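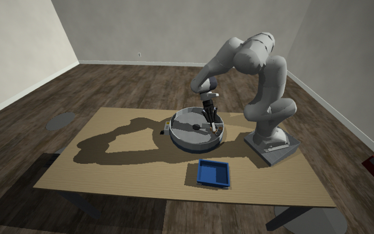
**What do I need to open the Palonar files?**

Anything that reads plain CSV. The frames themselves aren't in the repo, only the measurements pulled from them.

# palonar-obs

Positions and brightness of comets and asteroids, measured from the backyard site at Fellen and the darker one out at Delacroix. Hobby data. Not survey grade, don't treat it like that.

Last edit 2018-12-21 — cleaned up the column names, fixed the sign error in the Delacroix longitude. If you pulled before this, pull again. Sorry.

## Whats in here

- `obs/` — one CSV per night, named by site and running number
- `sites.csv` — lat, lon, elevation, which scope was out there
- `targets.csv` — object names, plus the aliases I used before I got consistent
- `bad/` — nights I don't trust. Kept because someone always asks
- `notes.txt` — typed up from the paper log, spelling as is

42 nights total. Most targets are main belt asteroids, because they're easy and always up. A few comets. No interstellar anything, stop emailing.

## Columns

| column | meaning |
|---|---|
| `t_mid` | mid exposure, UTC |
| `site` | F or D |
| `target` | matches targets.csv |
| `ra`, `dec` | decimal degrees, J2000 |
| `mag` | instrumental, see below |
| `mag_err` | from the fit only, so too small |
| `exp_s` | exposure in seconds |
| `flag` | blank = fine |

Flags: `c` thin cloud, `w` wind, `s` star too close, `m` moon. Can be stacked, so `cw` is both. Lower case only.

## How it was taken

Same camera at both sites. Exposures are 300 s for the faint comets, shorter for everything else — check `exp_s`, don't assume. Anything moving fast will be trailed, and the position is the middle of the trail.

Reduction was all done in Dostik, default settings except the star match radius. I raised that for Delacroix because the polar alignment out there was never great. Darks every night. Flats most nights. Where flats are missing it says so in notes.txt.

Kanako Sakai rechecked 200 of the Fellen rows by hand against her own fits. They agreed apart from 2, both next to bright stars, both now flagged `s`.

## Known problems

- Clock. The laptop drifted through May before I set up syncing. Those times could be off by a few seconds, which matters for fast movers and not much else.
- `mag` is NOT calibrated. Fine for comparing rows inside one night. Across nights, no.
- Comet magnitudes depend on aperture size and I changed my mind on it partway. Aperture is in notes.txt, should be its own colum. On the list.
- Delacroix has trees to the west, so nothing low on that side.
- Some empty `mag_err` cells. Blank means the fit failed, not zero. Please don't fill with zero.

## Using it

Good for: practicing orbit fits, rotation curves inside a single night, teaching.

Bad for: anything you'd publish without checking it first.

Do what you like with it, just credit Palonar and keep the flags column attached if you pass it on.

## Todo

- aperture column
- redo the first few Fellen nights with proper flats
- find the missing page of the log — Kanako thinks it's in the car

Corrections go in the issue tracker, with file name and row number please.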